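Cable sorting cell, bench 2: walk-round checklist with comments

Fasdale returns and repair workshop. For whoever opens the bench.
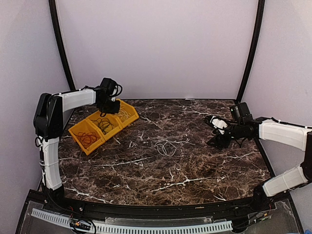 Bench 2, cable sorting, both arms over the marble top.

Last updated: June

Filled in by Fiona Jardine, comments from the people named. Tick, cross or n/a, and please write something if you cross. A cross with no words after it is no use to the person on lates!

BEFORE POWER

1. Emergency stop pressed in, twisted out, moves freely. OK
2. Table bolts hand-checked, all corners. OK
3. Bases of both arms: no rocking when pushed from the side. OK
Comment (Gavin MacBrayne): Left one was a whisker loose in the spring and it's been solid since we changed the washers. I still push it harder than the other, habit.
4. Cable ties along the arm links intact, no sharp cut ends. OK
Comment (Fiona): Run a glove along them. If a tie end snags the glove it'll snag a sleeve. Snips are in the top drawer, cut flush.
5. Wrist cable on the left arm has slack to turn but can't drop into the bin. OK, see comment
Comment (Gavin): It makes a fair loop when the wrist is over the yellow bin. I'd like one more tie on it. The arm sorts cables and I don't want it trying to sort its own.
Comment (Fiona): Agreed, and added to the jobs sheet under Gavin's name.
6. Slotted duct at the front: wires tucked in, nothing hanging over the rail. OK
7. Clear panel at the front clean, no cracks at the fixings. OK
8. Small boards near the duct: connectors pushed home, no dust build-up. OK
Comment (Zinash Kumsa): Soft brush only, power off. Please don't use the air line on these, it blows fluff into the connectors.

BIN AND TABLE

9. Three-compartment bin undamaged, no split edges. OK
10. Compartments used as agreed: one coiled cable to a compartment at start-up, so the arms have something to match against. CROSS
Comment (Anoma Mondal): The light one at the back right is a tangle, it isn't coiled. The two dark ones are lovely. I know it seems fussy, but I'll do the light one again before the full run.
Comment (Evander Buchanan): Could we leave it? The right arm picks up tangles better than I expected and I'd love to see what it does with a messy target.
Comment (Fiona): Try it after the shift target is met, Evander, with Anoma watching. I want to see it too!
11. Table clear of tools, mugs, tape. OK
12. First test cable placed by hand in the middle of the table, people's hands out before the start button. OK
Comment (Anoma): Thin white one. They're the hardest to see for me as well by the end of a shift, so it's a fair test.

POWER ON, SLOW SPEED

13. Home position reached by both arms without contact. OK
14. Gripper fingers open and close fully. Look at the fingertips for wear. OK
Comment (Zinash): Fingertips go in the Aitken box when worn, don't bin them. I'm keeping the old ones to see which side goes first.
15. Camera on the right wrist: lens wiped, housing tight. OK
16. Arms stop when the side gate is opened. Test from both sides. OK
17. Arms do not restart when the gate is shut again until the button is pressed. OK
Comment (Gavin): Tested it three times. This is the one line on the sheet I'd never let anybody skip.
18. Clearance between the two wrists when they're both over the table. OK
Comment (Evander): I've slowed the left one on its way in. Costs us hardly anything and it looks a lot calmer, which the people at the next bench have noticed.

PEOPLE

We put this part in when the cell came and I think it's the best part of the sheet. Have a chat with whoever's on the bench, don't just tick it.

19. Person on the bench has been shown the stop, the gate and the slow speed switch. OK
20. Person on the bench knows which jobs are theirs and which are the arms'. OK
Comment (Anoma): The arms take the loose leads off the table and put them in the bin. I do anything with a cut, a burn or a bent plug, and I do the testing. Before this I was hand-sorting roughly 600 leads a shift and my thumbs knew about it. Now I handle 200 or so of the awkward ones, and I get to find out what's wrong with them, which is the bit I always liked.
21. Stool and mat at the right height for testing work. CROSS
Comment (Anoma): Stool is fine. The mat is still where we used to stand for sorting and it needs to come 40 cm to the left.
Comment (Fiona): Moving it at tea break.
22. Noise at the bench comfortable for talking. OK
Comment (Zinash): Quieter than the old Drudeo sorter by a mile. We had the radio on low and could hear it!
23. Rota swap offered after two hours. OK
Comment (Evander): I'm learning testing from Anoma in the second half of the shift and she's learning the teach screen from me. She taught it a new pick point before I'd finished explaining. More of this please.
24. Any worries about hours or jobs passed on to Fiona. One raised
Comment (Fiona): Asked whether bench 3 is getting the same kit. Nothing is decided. I've said I'll bring the plans to the bench before any order goes in, and I'll stick to that. Zetow have offered us a visit to their workshop, and I've asked for places for the bench staff first.

STILL OPEN

- Extra tie on left wrist cable (Gavin)
- Light cable recoiled before full run (Anoma)
- Mat moved (Fiona)
- Full speed stays locked at 70 per cent until the tie is on and item 5 has been looked at again (Evander)

Put the finished sheet in the blue folder by the gate. If you think a question is missing, write it on the back and I'll add it to the next version. Items 18 and 23 both came from the back of a sheet.

5 comments · 4 shares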